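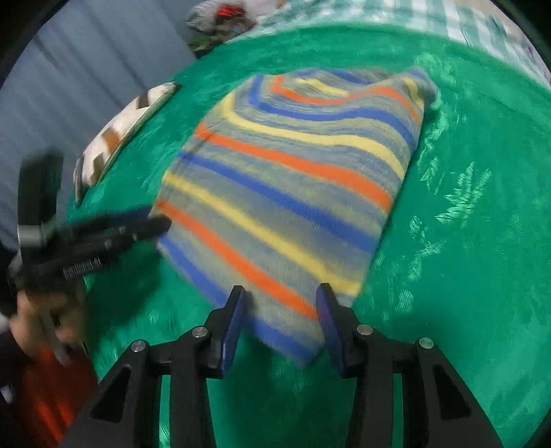 Knitwear Belongs in a Drawer, Laid Flat

I have kept sweaters and scarves on hangers for most of my adult life, and I was wrong to do it. A knit on a hanger stretches under its own weight. The shoulders grow points and the hem drops. By January the thing fits someone taller.

Stripes make the case better than plain knits do. With bands of blue, orange and yellow across a piece, any fold that has gone crooked shows up at once, and so does a bunched end. A gray one hides the same trouble until you put it on.

My method is dull. Clear the table and spread the knit out. Smooth it from the middle with flat hands and don't pull at the corners. Fine ribbing will spring back if you leave it alone, but it will not forgive being tugged every week. Then fold it in 3 and put it away.

A slick table covering helps. Knits drag on bare wood and on other cloth, and the dragging is what sets the stripes off at a slant. I use a wipe-clean one bought for the kitchen.

Siamak Dehghan wrote to this page last winter to say that rolling saves more room. It does. I tried it for a season with my Tistley scarves and got the drawer to close for the first time in years. I also got curled edges that had to be steamed. I would sooner own fewer scarves.

Stores will go on selling padded hangers for sweaters, and people will go on buying them. Use them for shirts. They are good for shirts.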